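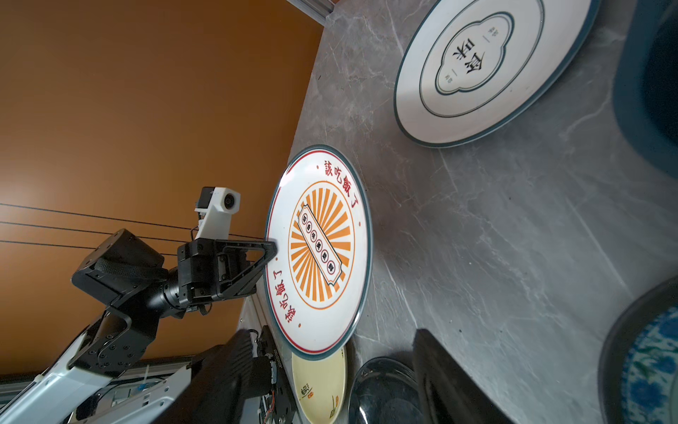 Filed under: Student Work / Food Studies / Term Projects

What Gets Left on the Plate: Portion Size and Food Waste in the Mokoena Hall Dining Room

Pichit Ratanaporn and Sipho Matlala

1. Background

Mokoena Hall serves lunch and dinner to students who live in the building and to anyone else who buys a meal at the door. Food is served in two ways. At the hot line a server fills the plate. At the side counter, which has salad, rice, bread and fruit, students help themselves. The kitchen already weighs its own trimmings and unsold food, but it had never looked at what comes back on plates.

We wanted to find out how much food students leave, which foods they leave most, and whether a smaller first portion with free seconds would change that. We chose this topic after both of us worked dish return last year and saw a lot of rice go into the bin.

2. Earlier work

Most of the reading we did for this course treats plate waste as a matter of portion size, plate size or food quality. Several articles compared large and small plates and did not agree with each other. We decided to leave plate size alone. The hall uses a mixed set of plates bought at different times, and replacing them was out of the question for a class project.

We also read a report by students in an earlier section of this course who worked at the Fustell cafeteria across campus. They put up posters about waste and found almost no change. Their posters were well made, so we took this as a reason to change the serving and leave the signs alone.

3. Method

We collected plates at lunch on Wednesday for two weeks in August. The first Wednesday was the normal service. On the second, servers on the hot line used a smaller scoop for rice and pasta and told each student that seconds were free and there was no need to wait in line again. The menu was the same both days: baked chicken, a bean stew, rice, pasta with tomato sauce, and two cooked vegetables.

Students left their plates on a table next to dish return. We scraped each plate into one of 7 tubs, sorted by type of food. Bones, peels and napkins went in a separate bin and were not weighed. Each tub was weighed on the kitchen's scale when it was full and again at the end of service.

We collected 529 plates over the two days. We did not record names or ask students how much they had taken. After each lunch we handed out a short paper survey at the door and stopped when we had 100 filled in for the whole project.

The smaller scoop was Sipho's idea. Our first plan was to have servers fill the normal scoop only halfway, but when we tried it with the kitchen staff every server had a different idea of half.

4. Results

Rice was the heaviest tub on the first Wednesday by a wide margin. Pasta was second and cooked vegetables third. Very little chicken came back. The bean stew was mostly finished too, though fewer people took it.

On the second Wednesday the rice tub weighed roughly a third less per plate. Pasta also dropped, but by a smaller amount. Vegetables did not change, which makes sense as the vegetable portion was the same on both days. Salad waste went up slightly. We think some students filled the extra space on their plates at the side counter – one server told us the salad ran out early.

Of the students who filled in the survey, 45 said they normally get more rice than they want. Most of these said they do not ask for less because the line moves fast and they feel awkward about it. A few wrote that they did not know they were allowed to ask. Students who said they were still hungry after the smaller portion had mostly not gone back for seconds. The reasons they gave were class starting soon and not wanting to walk through the room again.

5. Problems

Two lunches is a small sample. It rained hard on the second Wednesday and the dining room was busier than the week before. We report weight per plate for this reason, but a crowded room may change how people eat in other ways.

Some students skipped our table and put their plates straight on the belt. We moved the table closer halfway through the first lunch and this helped. We also lost one reading when a pasta tub was emptied before it was weighed, so the pasta figure for the first day is lower than it should be.

Liquids were hard to handle. Stew and sauce soaked into the rice, and we had to make a judgment about which tub a mixed scoop belonged in. Pichit did all the sorting on both days so that at least the same person was making the choice.

6. Recommendations

The hall should keep the smaller scoop for rice and try it for pasta. Servers should ask "regular or small?" before they fill the plate. It takes a second or two and students in our survey said they would use it. The seconds pan should be moved to the dining room side of the counter, next to the bread, where students can reach it without passing the line.

We would not change the vegetable portion until someone has looked at whether students dislike the vegetables or the amount. Our data cannot separate the two.

A group that repeats this should cover at least one dinner, as dinner crowds are smaller and stay longer. They should also bring spare lids for the tubs and book the scale ahead of time – the kitchen needs it back by 2:30 for the afternoon delivery.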